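The Erasthorpe Short Script Contest has its final four!

For release 8th February

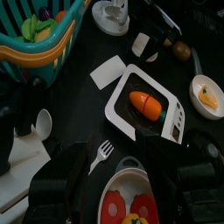
How we got down to four

I'm so happy I finally get to share this one. When we opened the contest I told everybody at Pukamano that we'd be lucky to fill a single reading pile, and then 1,354 scripts landed on us (my inbox still hasn't forgiven me). Our readers took each one home, argued over it, and sent back a longlist of 106. Getting from there to four took most of the winter and a whole lot of coffee.

The finalists

Two are comedies, one is a ghost story set on a night ferry, and the last is a family drama told entirely in voicemails. I've read that one three times and I still want to call my sister afterward!

What happens next

All four scripts get a staged reading at the Borkberg Playhouse in March, with a full cast and a talkback with the writers. The audience votes that night, and the winner gets a 2-week writing stay in Erasthorpe plus a spot in our next printed collection.

Tickets

They're pay-what-you-can and go on sale at the Borkberg box office next week. If you write about film or theater and want a press seat or copies of the scripts, drop us a line through the Pukamano press page and I'll get right back to you.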